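Settling in at Rencombe: heating and hot water

I wrote this section for guests and for Merle Rutherford, who looks after the house when I'm away. Last changed Mar 25, 2025.

1. Find the Jaber panel in the boot room, left of the back door, and press the round button once. Give it five minutes to wake up - it's slow!

2. Turn the dial to 19. I find that plenty, even with the wind coming straight up the valley from Drindale.

3. If you're using the top bedrooms, open both radiator valves on the landing. They're stiff, so use the cloth on the hook.

Note: the bathroom floor has its own switch and takes a good hour to warm up.
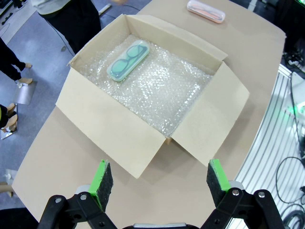

Glasses case in an open box, on bubble wrap.

4. For the outdoor tub, lift the Puretti cover from the house side and fold it back on itself. Set the timer to 2 hours and leave it be (I always fiddle, and I always regret it).

Caution: don't run the tub and the sauna together. The electrics will trip, and the reset is up a ladder in the garage.

5. On your last morning, turn the dial down to 3 and shut the landing valves again. From May onwards you can switch the panel off altogether.

If the panel shows a red light, ring Muthu Kurian before pressing anything else. His number is inside the larder door.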